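Hurnbridge Workshops: storage and layout session
Speaker notes, 9 March 2022

Opening. Welcome delegates and confirm that the handout has been received. The session concerns wall storage in shared workshops, with reference to the Grevell and Voyle sites.

Point 1. State the position before the review. Small tools were kept in drawers, and 128 items were recorded as misplaced in a single term. Pause for the Grevell figures.

Point 2. Explain the principle adopted. Each tool has one holder, shaped to suit it, and the holders are fixed to a board at working height. Slim tools go into upright slots — wider ones need an open frame or a box. Boards should be plain, so that a gap is noticed quickly.

Point 3. Costs. The allowance is 200 pounds per bay, fixings included. Voyle came in at 141. Do not discuss the Brenell quotation, which remains under review.

Point 4. Metal wall panels. Grooved aluminium allows a board to be moved later without drilling. Mention the December trial and refer questions on loading to the estates office.

Close. The board under discussion carries its holders in one row, with both slots at the left.
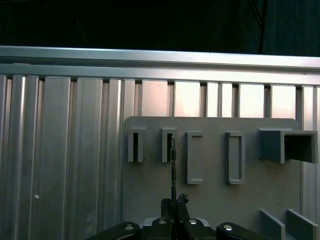
Allow ten minutes for questions — requests for further boards should be made on the standard form.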